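Suitcase

A suitcase is a rigid or semi-rigid case with a handle, used to carry clothing and personal belongings while travelling. It is usually rectangular with rounded corners and opens on hinges or a zipper. The word dates from the period when such cases were made chiefly to carry a suit without creasing it.

Before the suitcase became common, most long-distance travellers used trunks. These were heavy, often domed, and meant to be moved by porters. As rail travel spread and people began to handle their own baggage, smaller flat cases took over. Early models had a wooden or steel frame covered in leather, canvas or rubberized cloth, and some had an inner pocket for shirts and a small box for hats. 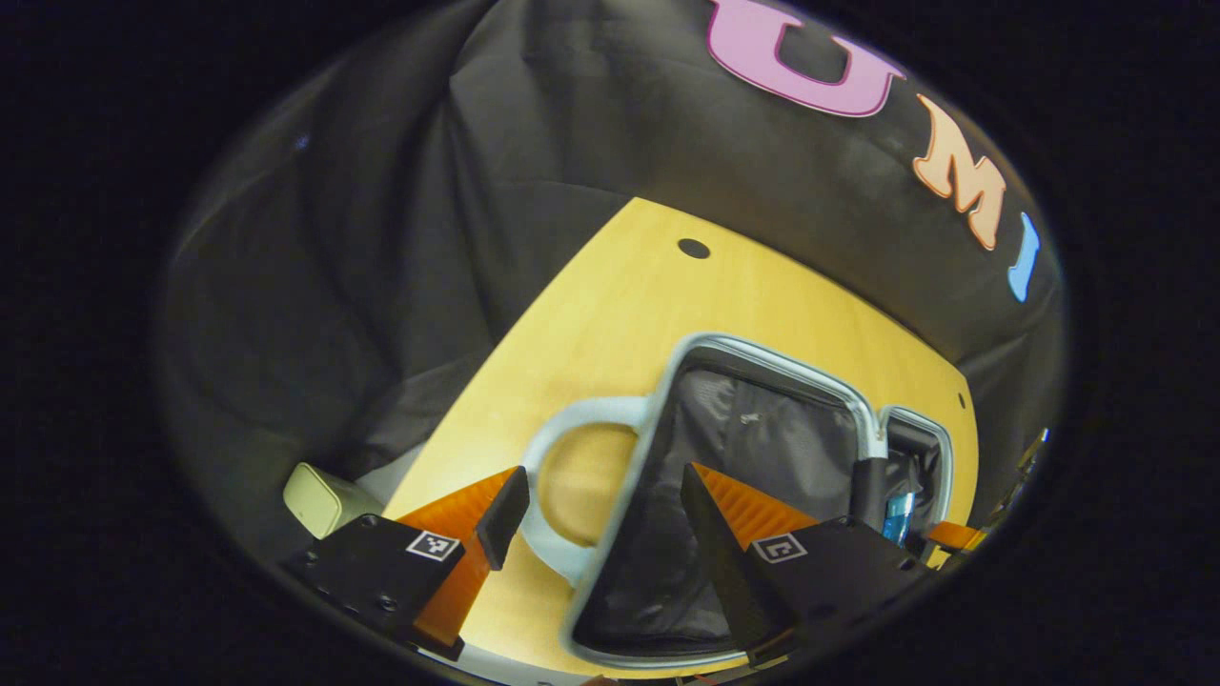 Doina Vasić, contributing editor, travel and household goods

Hard-shell cases are moulded from plastics such as polycarbonate, or pressed from aluminium. They protect fragile contents but cannot be squeezed into a tight space. Soft-sided cases are sewn from nylon or polyester over a light frame and often have outside pockets. The Mirnow, a soft-sided case sold by Sondlow, weighed 5 kilograms empty in its original form.

Wheels were first fitted to the narrow side of the case, which was pulled flat with a strap. Upright cases with a telescoping handle and two wheels came later, followed by models with four swivelling wheels that can be pushed alongside the traveller.

Closures include latches, zippers and straps. Combination locks with three dials allow 1,000 possible settings.

Several small museums collect luggage. The Debnath collection at Vultthorpe holds roughly 700 trunks, hat boxes and suitcases, many with hotel labels still attached. It is open to visitors from September until the end of autumn.

See also: Trunk (luggage), Garment bag, Duffle bag, Baggage allowance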